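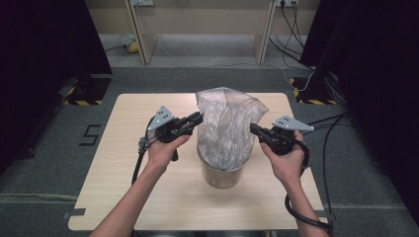

Figure 2. Clear liner draped over and into a small metal bucket on a pale wooden tabletop.

4. Putting a bag in a small bin

4.1 Why the small bin deserves attention

Most writing on household waste begins once something has been thrown away. It asks how much there is, what it is made of and where it goes. The step before that, when a person takes an empty container and makes it ready with a fresh bag, has received very little study, and we think it is a wonderful subject. The job is done in nearly every home we know of. It involves a thin sheet with no shape of its own and a container with a very definite shape, and the person has to bring the two together so that they stay together through days of use.

We chose the small bin on purpose. Large kitchen bins usually come with a ring, a clip or a matching liner, and much of the fitting is done by the product. The little bucket on a desk or beside a sink has none of that. People line it with whatever they have, which is often a bag made for another purpose and nearly always too large. In the four Drokton homes that kept a diary for us, 78 liner changes were written down, and the desk and bathroom bins gave us by far the richest notes. The kitchen entries tended to read "changed bag" and nothing more. The entries for small bins ran on into the margin.

4.2 The parts of the job

We found it useful to separate opening, seating and cuffing, although in practice they run into each other and some people do all of them in one sweep.

Opening means getting air between the two layers of film. A new bag often comes flat, with its layers clinging together, and the diaries mention licking a finger, rubbing the mouth between the palms, blowing into it and shaking it hard. Reused bags behave differently. They have been balled up in a drawer, they are full of creases, and the creases hold the layers apart. Several diary keepers said they preferred an old bag for this reason, and after trying it ourselves we agree with them! The mouth of a creased bag is easier to find and easier to get hold of.

Seating is the lowering of the bag into the container. The difficulty here is air. If the mouth of the bag touches the rim all the way around, the air underneath has no way out and the bag rides up like a balloon. One diary calls this "the jellyfish," a name we have gladly adopted. The usual cure is a hand pushed down the middle, though some people lift one side of the film to let the air escape and then press that side back. With a narrow bucket there may not be room for a hand, and a bottle or the handle of a brush is used in its place.

Cuffing is the turning of the extra film outward over the rim. It is the part that varies most from one person to another. Some fold a neat band. Others let the film fall wherever it likes and rely on the first few items thrown in to hold it down. In Figure 2 the bag hangs down both inside and outside the bucket, and a good deal of film still stands up above the rim in loose folds. This is what we call an uncuffed seat, and it is a very common state for an oversized bag in a small container. The metal can be made out through the film, so a clear liner has the advantage that one can judge from outside how well it follows the wall.

4.3 The state of the bag between uses

We had first planned to treat the bag as something that enters the task fresh and leaves it full. The diaries talked us out of this. A small bin often holds only paper scraps and pencil shavings, and many people tip these out and keep the bag. The bag then spends time out of the bin, on a counter or a table, before it goes back in. How it rests there matters a great deal for what comes next.

A bag that is laid out with its mouth toward the person can be opened at once. A bag that has been dropped in a heap has to be read first. Where is the mouth? Which of those folds is an edge and which is only a crease? With printed bags there are clues, such as lettering that has a right way up. A plain, see-through bag gives almost none.
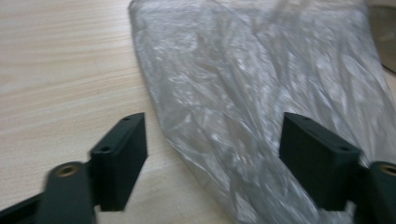

The person has to look for a hem or a seam, or else take hold of any part of the film, lift it and let the rest fall. Lifting is the quicker method. Once the bag hangs, its weight pulls the closed end down or shows at once that it has been picked up the wrong way around. We were delighted by how steady this habit was among the diary keepers, none of whom had been told to do it. The word "shake" turns up in the notes of all four homes.

Creasing also changes how the film sits on a surface. A smooth sheet clings to a tabletop and its edge is hard to get under. A crumpled one stands up from the table in ridges, and any of the ridges will serve as a place to take hold. The cost comes later, when the same ridges stop the bag from lying flat against the wall of the bucket. A creased bag is therefore easy to pick up and harder to seat well, and a smooth bag is the opposite. Which of these matters more seems to depend on the bin. For a wide bin we would choose smooth film. For a small bucket, where a perfect fit is unlikely in any case, the creased bag is a pleasure to work with.

4.4 The container

Bins differ in ways that are easy to overlook. A rolled rim gives the film something to catch on. A cut rim may snag it. A bucket with sloping sides lets the bag slide down as it fills, and a straight cylinder holds it a little better. A smooth metal wall offers less grip than a woven one, but a woven one can tear the film when the bag is pulled out.

Weight is the property we most underrated. A heavy bin stays put while the bag is tugged over it. A light one follows the bag, tips over or spins, and the person ends up holding it still with a knee or a foot. The diary keepers in Arura, our second town, were asked only about bins that stand on desks and tables, and they wrote about this more than about anything else. One entry describes a small tin that "comes up with the bag every single time." The advice that followed was to work from two sides at once, so that the pulls cancel out and the tin stays where it is. We have tried this with several containers and it does help, above all at the moment when the last bit of the mouth is drawn over the rim.

Height of the work surface plays a part as well. A bin on the floor is lined while bending over it, with the arms hanging down and the eyes looking straight into the mouth. A bin on a table is lined nearer to chest height, and its far side is harder to see. People make up for this by turning the bin partway through. A low table falls between the two, and it was the height at which the diary keepers reported the least fuss.

4.5 What counts as done

Perhaps the most enjoyable question in this part of the project was also the one with the least agreement. When is a bin lined? The strictest diary keeper wanted the film to touch the bottom, an even band all the way around the outside and no air caught beneath. The most relaxed was content if the bag was "in there somewhere." Between these lies a broad middle ground in which the mouth must be open and must stay open when something is dropped in.

We settled on that middle ground as our working rule. It has 2 conditions: the mouth of the bag is open above the container, and the film passes over the rim for most of its length. Evenness is left out, and so is height above the rim, although both were recorded. A bag that stands well up above the bucket may look untidy, but it does the job and leaves plenty of film for tying a knot later. Canine, the pet supply shop in Drokton that let us interview its staff, lines its counter bin in just this way, with the tall edge left up until closing time, when it is gathered and tied.

A different view came from the staff of the Bakker guest house. They told us that visitors read a neat cuff as a sign that the room has been cleaned, and they fold it with real care. The band there is as much a message to the guest as a way of holding the bag. We had not expected to find manners in a wastebasket, and we would love to see this followed up in other places where one person lines a bin for another.

4.6 Limits of the diaries

The diaries rely on people noticing a task that they normally do without thinking. Some entries were surely written from memory at the end of the day. Bag thickness was noted only as thin or thick, and the two words may not have meant the same thing in every home. We also have no entries at all for bins with lids, where the hinge gets in the way of the cuff on one side. For these we turn to the shop and guest house interviews in the next section.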